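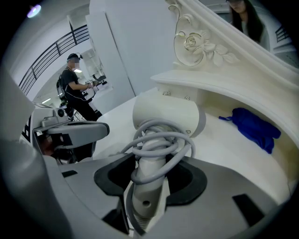

Small Bathroom, Big Relief: Our Favorite Storage Tips

We love a tidy bathroom drawer! Ours used to be a jumble of half-empty bottles and stray hair ties, and it took one afternoon (and some 200 cotton swabs rolling across the floor) to get us sorting.

Start by emptying everything into the tub. Wipe the drawer with warm water and a splash of vinegar, then let it dry with the drawer pulled all the way out — damp corners smell in no time.

Cut down cereal boxes make wonderful dividers. We line ours with leftover shelf paper, and 4 of them fill our drawer perfectly.

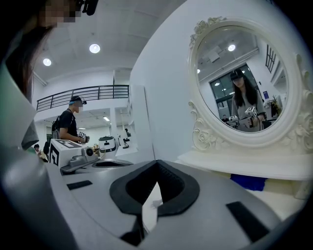
Page last changed: 17th August

Cords are next! Wind them in wide, easy loops and never pull them tight where they meet the plug. A strip of old T-shirt ties them up nicely.

Towels roll better than they fold on a narrow shelf. Roll from the short end, seam side down, and you'll fit a couple more in — such a happy surprise when guests come!

Old toothbrushes go in a jar under the sink. They're great on grout and around faucets.

More tips: Kitchen | Laundry | Workshop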